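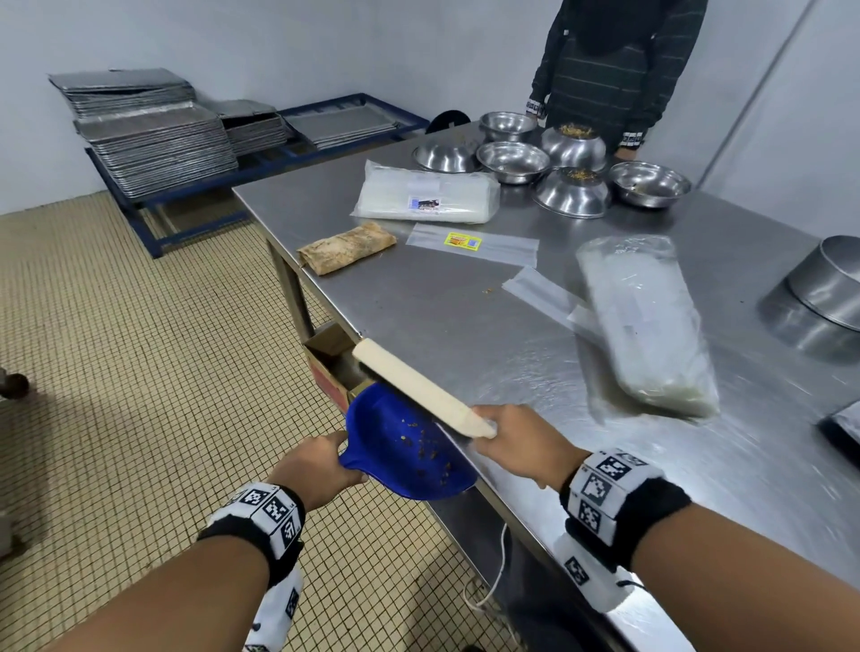 Crumbs being brushed from a steel work table into a blue dustpan

The crumb brush is a small hand brush used for clearing dry bits of food from a table, and it has been a friend to bakers, cooks and hosts for a very long time. It is nearly always sold with a tray or pan of some kind, and in the valley town of Broltosow, where brush making was once the main winter trade, the pair is still known fondly as a "nukton".

History
The Broltosow workshops grew up beside the mill, and the largest of them, Malhotra, had 11 benches and sold 428 brushes in its first year – a very respectable number for a town of 2072 people. Early brushes were filled with horsehair or pig bristle, drawn through the wood by hand with fine wire. The last workshop closed in 2000, though a brush fair is still held on the green every July.

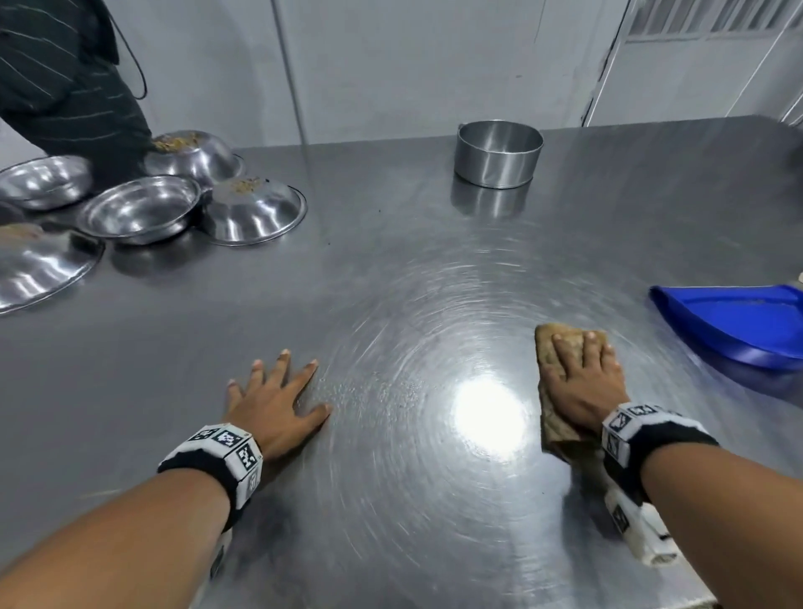
Hiyori Ishida

Use
In a bakery the brush comes out before any cloth does, as flour and water make a paste that is a great nuisance to shift. Short, light strokes towards the edge are generally preferred, and stiff bristles are kept for wooden boards, where dough likes to settle into the grain. At the dinner table a softer brush is used, traditionally between the main course and the pudding.

See also: Bench scraper, Silent butler, Table linen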